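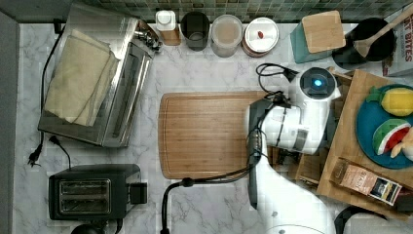
Agnese Paju reckoned I'd give up on the heel. She said so at our first project meeting, while I was still winding the yarn, and told me most people's first sock turns into a very long wrist warmer. Fair enough! I'd never knitted anything that wasn't a rectangle.

So, my project was to knit the same plain sock with 2 different heels, a short row heel and a heel flap, and see which one I'd rather wear all day at college. I used the Brakley sock yarn in the grey-blue (lovely stuff, splits a bit) on Zedetti double-pointed needles. I cast on 62 stitches, which was silly, as my rib was knit two, purl two and needs a number you can divide by four. I found that out at the end of the first round, said a rude word and started again with 64.

The leg was easy and I did most of it on the bus in February. I worked 8 rounds of rib and then plain knitting until I got bored, then wrote down how many rounds I'd done so the second sock would match. It nearly does.

Short rows first. I followed the Grīnberga leaflet and had a hole at each side of the heel big enough to poke a finger through. Second go, I picked up the wraps properly and the holes shrank to something I could close with a bit of spare yarn. It looks neat but it's tight over my instep, and I've got high arches, so by lunchtime I wanted it off.

The flap took ages. Slip one, knit one, turn, purl back, over and over, and then picking up the stitches down the sides, where I lost count and had to use every stitch marker I own. But it fits so much better! It's thicker at the back too, where my shoes rub.

If I did it again I'd use the flap for both and go down a needle size for the foot, which has come out baggy. I still need to graft the toe on sock number two.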